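How Does a Parliament Make a Law?

A parliament is a group of people chosen by voters to make the laws of a country. The people in it are called members. Each member usually speaks for one area, called a district.

A new law starts as a bill. A bill is a written plan for a law. Say the people of Clendbridge want safer crossings near schools. Their member can write a bill and bring it to parliament.

First, the title of the bill is read out loud. Then a small group of members studies it. They ask questions and may change some of the words. After that, all the members talk about the bill. This is called a debate.

Debates can get noisy. Members who support the government often sit on one side, and the opposition sits on the other. The opposition is made up of members from parties that are not in the government. Their job is to ask hard questions. A person called the speaker decides whose turn it is to talk.

Next comes the vote. In a parliament with 200 members, a bill needs 101 yes votes to pass if everyone votes. Some countries have two houses, and then the bill has to pass in both.

Bills can be about big things, like schools and hospitals. They can also be about ordinary things that people buy and use every day, such as what a label on a toy or a bottle of shampoo must say.
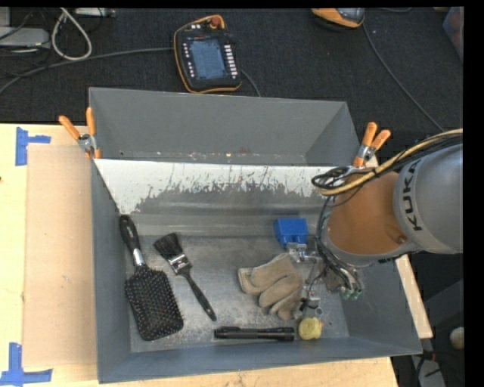 A black paddle hairbrush in a metal bin. Laws can cover everyday items too.

Parliaments do not meet all year. The weeks when they meet are called a session. A session might start in April and stop for the summer. If a bill is not finished by the end, it may have to wait or start over.

Words to know
Bill: a written plan for a law
Debate: a talk where people give different opinions
Session: the time when a parliament meets

Written by Ettore Gentile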